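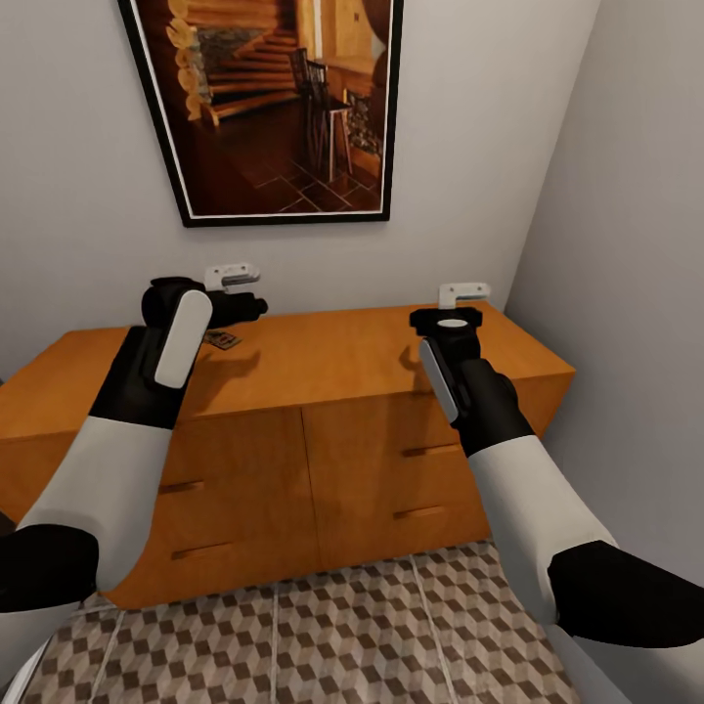

Everything in my mother's house was priceless until we tried to sell it, Guðlaug Holst remarked at the end of a long morning, and then asked whether there was any more coffee.

Chapter 7
What Is It Worth? Putting a Value on Household Goods

Sooner or later, every appraiser is handed a house. The first six chapters dealt with objects that arrive one at a time, on a table, in good light, with an owner who wants a number. This chapter deals with the other kind of job, in which the objects arrive all at once, some of them are damp, and there are three owners who want three different numbers.

Before you can answer the question in the title, you have to ask which worth is meant. Beginners find this annoying. So do clients, who suspect that you are stalling.

Key terms in this chapter: replacement value, fair market value, liquidation value, sentimental value, lot, comparable sale

Replacement value is what it would cost to go out and buy the same thing, or something as near to it as the stores allow. Insurance companies ask for it, and it is the most flattering number you will ever write down. Fair market value is what a willing buyer would pay a willing seller when both know the facts and neither is in a hurry. Since most people selling the contents of a house are in a tremendous hurry, there is also liquidation value, the price a thing brings when it has to be out of the building by noon. The three can differ so widely that a client who sees them side by side may accuse you of having appraised three different chairs.

Consider the Wuvholm estate, which we will follow through the rest of the chapter. The house had two stories, a cellar, and a detached garage that the family described as "mostly empty." The inventory ran to 266 lots. Tiruwork Lemma, who prepared it, had been told to expect a light afternoon. She returned the next morning with a second notebook.

Among the 266 was a sideboard by Karard, a regional maker whose work turns up often enough to leave a useful trail of sales. The insurance schedule listed it at a replacement value that made everyone sit up straight. Comparable sales told a quieter story. Large brown furniture had been falling in price for years, and the sideboard finally went for 30 percent of the figure on the schedule. The family was offended. The sideboard, so far as anyone could tell, took it well.

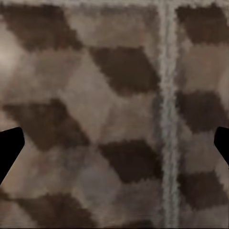
Textiles went the other way. Nobody in the family had thought to insure the linens, and the auction house, Lusadis, first proposed to sell them by the box at $20 each. Lemma asked for a day to unfold things. Two of the boxes held nothing but pillowcases, and she let them go at the box price. A third held handwork in good condition, and one piece from it outsold the dining table. The lesson usually drawn is that you should look inside the box. A more useful one, if you mean to earn a living, is that you should know which boxes deserve a day, because you will not be paid for opening all of them.

Then there is sentimental value, which belongs in this chapter because it will be in the room whether you invite it or not. It has no place in your report. It has a large place in your schedule, and you should allow for it. In the Wuvholm case two cousins, Anikó Bárány and Amirul Nair, spent about 50 minutes on a gravy boat that neither of them had ever seen used. The appraiser's job during such a talk is to stand near something else and write slowly.

Do not tell a client that an object is worthless. It may be worth nothing at auction, and you can say so, politely and with the sales to support it. Homa Shojaei's form letter, reprinted at the end of the chapter, manages this in four sentences and has been borrowed by half the offices in the state.

7.1 Starting the Inventory

Begin at the front door and move through the house in one direction. Finish a room before you leave it. Write down what is there, including what you are sure will be thrown away, and keep your guesses about price in a separate column, in pencil. Families read over shoulders.

Give each lot a number, a short plain name, its measurements, and its condition. "Chest, four drawers, one handle missing" will serve you better in October than "charming old chest," particularly if by October the matter has gone to the lawyers. The Mahmoudi system of condition grades, used in the exercises, runs from A to E. You will meet very few A's. Most of what people own, once it has been lived with, is a C.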